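Teaching by Hand

At the Zendville campus, the slowest part of building a learning system is also the part that cannot be skipped

March 31, 2024

The software that controls a robotic arm can be copied in seconds. The examples it learns from cannot. At the Quispe Institute in Zendville, those examples are produced one at a time by trained operators, who guide an arm through ordinary kitchen tasks while a computer records every motion.

The project, known as Prustach, began as an effort to teach a single arm to clear a table. Its scope has since grown to include sorting, stacking and placing items in containers. Each completed task, from the first movement to the last, is stored as one demonstration. The collection for the current task set stands at 184 demonstrations, all recorded by a staff of three operators.

That figure is small by the standards of the field, and the institute does not apologize for it. Earlier rounds of the project gathered examples quickly and reviewed them later. The review found long pauses, dropped items and grasps that succeeded only by luck. A system trained on such material learned to hesitate in the same places its teachers had. Under the present rules, an operator who loses the thread of a task stops, resets the table and begins again. The abandoned attempt is labeled and kept in a separate archive, where it may be used in later work on error recovery.

Variety is the second concern. An arm that has seen a bowl in only one position will tend to reach for that position whether the bowl is there or not. Operators therefore work from a printed layout sheet, which changes the arrangement after every five demonstrations. Items move, trade places and turn. Some are left out altogether. The sheets are prepared by staff who do not operate the arm — a separation meant to keep habit out of the layouts.

The choice of items follows the same thinking. Flat plates, deep bowls and small pieces of play food call for different grips, and a bottle behaves differently lying down than it does upright.

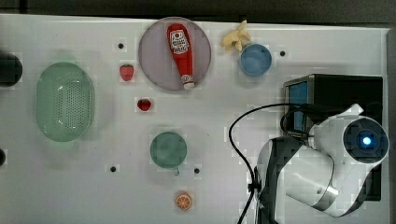

Robot Learning Group, Quispe Institute

A toy orange slice, two small strawberries and a ketchup bottle lying across a plate share the white tabletop with the arm, along with two bowls and a pale green colander. The strawberries are small food items and demand the most patience from operators, who must close the fingers slowly and lift straight up.

Sessions are limited to three hours. Records from the first year showed that motions grew shorter and more abrupt as a shift wore on, and the institute chose to accept fewer examples in exchange for steadier ones.

The group plans to begin a new task set in April, using tableware supplied by Zullov, a housewares maker with offices in the same city. Layout sheets for that work are now being drafted.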